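Section 4. Setting up the table

Read Section 3 (Unpacking) first. Everything in this section is done after the crates have been emptied and the chairs counted back against the packing list. The instructions apply to the Mocanu meeting table with the white glossy top, in the plain version and in the version with the printed flower. The chairs are covered only as far as their place at the table is concerned. For seat height and tilt, see Section 6.

4.1 Before you start

Two people are needed to move the top. One person can do the rest.

You will need:
the bag of fixings marked T
the long hex key supplied
a soft cloth that leaves no fluff
felt pads (one sheet, in the T bag)
a blanket or a flat piece of cardboard larger than the top

Caution: The top marks easily on its face and more easily on its corners. Do not stand it on a corner, even on carpet.

Caution: On a wood or wood-effect floor, sweep before you lay the blanket. Grit caught underneath will scratch the floor when the frame is turned.

4.2 Fitting the frame to the top

1. Lay the blanket on the floor and place the top on it, face down.
2. Find the arrow on the underside. On the printed version the arrow points to the end with the flower. On the plain version it can be ignored.
3. Set the frame on the top so that the holes line up. The holes are slightly oval and allow for a little movement.
4. Put in all the bolts by hand before tightening any of them.
5. Tighten in a diagonal order, half a turn at a time. Stop when the washer no longer moves under your finger.
6. Stick a felt pad under each foot. Press for a few seconds.
7. With one person at each end, tip the table on to its long side and then on to its feet. Lift it, do not drag it.

Note: The bolts for the older Steltis frame look the same and are shorter. They will go in but will not hold. If your T bag contains bolts with a blue mark on the head, stop and ask for the right bag. The part number for the set of correct bolts is 1,986 in the spares list.

4.3 Placing the table in the room

8. Put the table where it will be used and press on each corner. If it rocks, turn the foot at that corner until it is steady.
9. Decide which way the printed flower is to face. It is meant to be read from the long side nearest the door, but there is no fault in having it the other way round.
10. Leave at least 1,000 mm between the long side of the table and the next fixed thing behind it (a wall, a cupboard, a radiator). A high-backed chair needs this much to be pushed back and turned.
11. In an open office, allow the same distance to the nearest walkway. A chair left standing away from the table will otherwise end up where people walk.

Note: Finished height is 712 mm from the floor to the top of the table with the feet fully in. Padded armrests will pass under the edge only when the chair is set low. If yours touch, lower the seat or leave the chair out a little. Rubbing wears the padding before it wears the table.

4.4 Chairs

12. Place the high-backed chairs at the table first. They take the most room, and the smaller ones can be fitted in afterwards or kept further off.
13. Where chairs have a headrest, keep the headrest clear of the wall when the chair is turned.
14. Spare chairs should stand together, away from the route to the door.

Caution: Do not use a chair on castors to stand on while fitting lights or blinds above the table.

4.5 Things kept on the table

The top may be used straight away. It does not need sealing or waxing.

15. Wipe the top once with a damp cloth and once with a dry one, to take off dust from the packing.
16. Keep what stands on it to a small plant or similar. A succulent in a straight-sided pot does well, as it needs little water and does not drop leaves on the print.
17. Put a felt or cork disc under any pot. Unglazed bases leave a ring that shows on white.
18. Water plants at the sink, let them drain, and bring them back.

Light things such as paper, card shapes and thin sticks can be laid straight on the surface. Anything with wet paint or glitter glue should go on a tray - glitter glue in particular sets hard and can only be taken off with warm water and patience.

Note: The glossy finish reflects ceiling lights. If this is a nuisance to someone seated at the table, turn the table through a right angle before buying mats. In most rooms that is enough.

4.6 Care

Wipe with warm water and a drop of washing-up liquid. Do not use scouring cream, window spray or anything containing acetone. The printed flower lies under the finish and cannot be touched up, so scratches that reach it are permanent.

Check the bolts again after up to 2 weeks of use, and then every October with the rest of the furniture. Write the date of the check on the label under the top.

Table in use, printed version, Trerkton office. 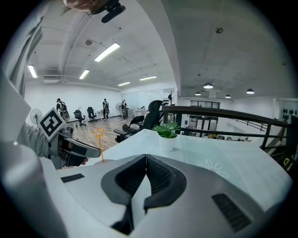 Raluca Gavrilă, Mudosdale office: We followed 4.2 and had no trouble, but step 17 should come earlier. Our plant went on the table the first morning with nothing under it and there was a ring by lunch. It came off with the washing-up liquid after two goes. Could you also give the size of the felt discs? The ones we bought were too small for the pot.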